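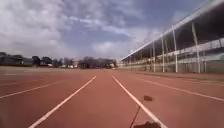

Will the robot still need somebody who knows the track, one reader of the last edition wanted to know, or do we just press a button and go home? You will be needed, and we think you'll like the work better! The Traleck does the walking part of a surface check. Deciding what to do about a bad patch stays with the grounds crew, and so does every repair. Keep that in mind as you go through this section, and please share it with the whole crew before the first run.

Filed under: Getting Started > Outdoor Tracks > Your First Lane Run

Print this page | E-mail this page

SECTION 6. FIRST LANE RUN

This section covers a supervised run on a synthetic track with painted lane lines. You should already have charged the Traleck, fitted the antenna and paired the robot with the Ukura tablet. If the tablet shows "No unit", go back to Section 2 and finish pairing indoors, where it's easier to see the screen.

Before you start

Two people make the first run much more pleasant. One carries the tablet and drives. The other walks beside the robot and watches the track ahead. Swap places halfway. Everyone on the crew should have a turn at both jobs in the first week, including the people who say they aren't interested in gadgets (they are often the ones who get hooked).

CAUTION: The track must be closed to runners and walkers for the whole run. Put out your usual closure signs at every gate. The robot's stop sensor is a backup and does not replace a closed track.

6.1 Placing the robot

1. Wheel the robot to the lane you want to check. Don't carry it by the antenna.

2. Set it down between two white lane lines, facing straight along the lane.

3. Press the green button on the back once and step to the side.

4. Open Drive View on the tablet. You should have a white line on each side of the robot, running away from you and drawing together in the distance. If one line leaves the picture sharply to one side, the robot is crooked. Turn it by hand and look again.

5. Check that the antenna stands up in the lower right of Drive View. It leans slightly to the right on a correctly fitted unit, so don't try to bend it straight.

NOTE: A little of the robot's dark body shows along the bottom of Drive View. You can't adjust this, and it's handy for judging where you are in the lane.

6.2 Teaching the lane

1. Tap New Lane and give the lane a name your crew will recognize. At Ansari they use the old nicknames from the maintenance book, and we love that.

2. Tap Find Lines. Colored guides appear over the white lines on either side of the robot.

3. Compare the guides with the paint. A stand railing or the pale edge of a low wall can fool the robot on bright days. If a guide has landed on something other than your lane line, drag it back with one finger.

4. Tap Keep when both guides sit on paint.

5. Drive the first stretch yourself at walking pace, using the thumb pad. Steer gently – the robot learns from your hands, wobbles included.

6. Tap Hand Over. The robot slows, gives two beeps and carries on by itself. Stay beside it.

To take control back, touch the thumb pad anywhere. There is no menu to go through and no password. Anyone on the crew can stop the robot at any time, and nobody should have to explain why they did.

6.3 Running next to a covered stand

Stands deserve a few extra minutes. Under a big roof the light can change quickly as clouds move, and the shadow from the canopy may reach the inside or outside lanes depending on the time of day.

1. Run the lane nearest the stand last on your first day.

2. Watch the signal bars as you pass the support poles. One missing bar is fine. If the bars turn orange, stop and walk closer with the tablet.

3. If the robot marks a shadow as a surface fault, tap the mark and choose Not a Fault. After a few corrections it gets noticeably better at telling the two apart.

NOTE: Darker patches in the red surface are often only staining or ordinary variation in tone. The robot flags a change in color and nothing more. Put your foot on it, press, and use your own judgment.

6.4 Reading the results together

When the run ends, the tablet shows a strip map of the lane with a dot for each flag. Sit down somewhere comfortable and go through it as a crew.

1. Tap a dot to open the picture.

2. Choose Repair, Watch or Clear.

3. Add a voice note if you know something the robot doesn't, such as an old drain under that spot.

4. Tap Save Day.

Those voice notes are our favorite part of the whole system! The Urside crew had 1269 flags in their first season, and the notes they attached now travel with the map, so a new hire can hear what the experienced people know about each stretch.

6.5 Changing the work rota

Please talk about the rota before the robot arrives on the track for good. A full walking inspection is hard on knees and backs, and handing it over frees up a real piece of the morning. Decide with the crew how that time will be used. Line painting, drainage and edge repairs are common choices, along with training on the tablet.

CAUTION: Don't use flag counts or run times to rate individual workers. The numbers describe the track, and a crew that fears them will stop leaving notes.

Keep one walking inspection a month, on foot and without the tablet. Write the findings in the same log and compare them at Save Day.

6.6 Putting the robot away

1. Tap End Run and wait for the long beep.

2. Press the green button until the light goes out.

3. Brush grit off the wheels with the soft brush supplied.

4. Fold the antenna down and plug in the charger. If the charge light blinks red, see Section 16.

Shared 16 times | 2 comments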